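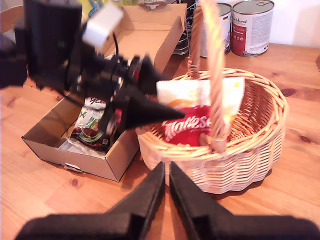 The arm at the packing table, with its gripper over the rim of the basket.

Packing arm stopped after cable fault
2020-08-19

The packing arm at Jendcombe was out of use for seven days this month after a fault in the gripper cable. It is running again at reduced speed.

The trouble began during a long set of moves from box to basket. The gripper opened without being told to and let go of a packet at full reach. Slavica Hoxha pressed the stop button and the arm held its position. Nothing was broken and no one was near the table.

The log showed 29 short losses of signal in the 64 runs before the stop. None had lasted long enough to raise an alarm. Lejla Leka found the cable worn through its outer cover where it bends most as the arm reaches out. Vidmar sent a new one, and it has been fitted with a wider loop and an extra clip.

Two things have changed. Any loss of signal, however short, now stops the arm and has to be cleared by hand. The cable is also checked at the start of each shift and signed for on the sheet by the door.

Please keep hands out of the basket while the arm is powered, even when it is standing still. Full speed will not be allowed before the November inspection. Questions about the new stop rule should go to Todor Stan.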